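Home Products Grippers Fingers & Pads Safety Downloads Contact
Search products... Go

Clirine F2 Parallel Finger Set

Replacement fingers for the Clirine F2 gripper, sold as a set of 2, left and right. Black, tapered, slotted on the inner face. Fits all F2 bases and the older Trikov mount with the adapter plate (sold separately). Screws are included. The hex key is not.

Page updated 11/08/2020

Handling rules for retail packs

These are the rules we use on our own bench for blister packs, clear cases and hang-tab packaging. Customers have asked for them in writing, so they are now part of the product page.

1. Approach with the fingers open and straddle the pack. Do not push down on the clear plastic.
2. Close on the long sides. Keep off the hanging tab, which bends and lets the pack swing.
3. Start at the lowest force setting and go up one step at a time. Stop when the pack lifts without slipping. Stay under 11 N for thin clear cases.
4. Keep the barcode free of the fingers. If glare hides part of the code, turn the pack or move the light before scanning again.
5. Wipe the tray before a run. Water on the tray floor makes packs slide when the fingers close.
6. Check both fingers every 100 hours. Scuffs on the outside are fine. Replace the set if a tip is chipped or a slot has cracked. Always change both together.
7. Power down and lock out the arm before you loosen a finger screw.
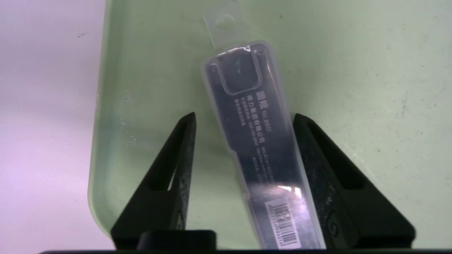
Ordering

Order by set, not by single finger. Sets for the Uvel wide base are on their own page.

Comments (3)

gluepot: Does the adapter plate change the reach? Mine seems to sit a little lower.

Clirine Support: Yes, by 2 mm. Reset your tool offset after fitting it.

mk_bench: Rule 5 fixed most of our dropped packs. Please add the hex key to the box.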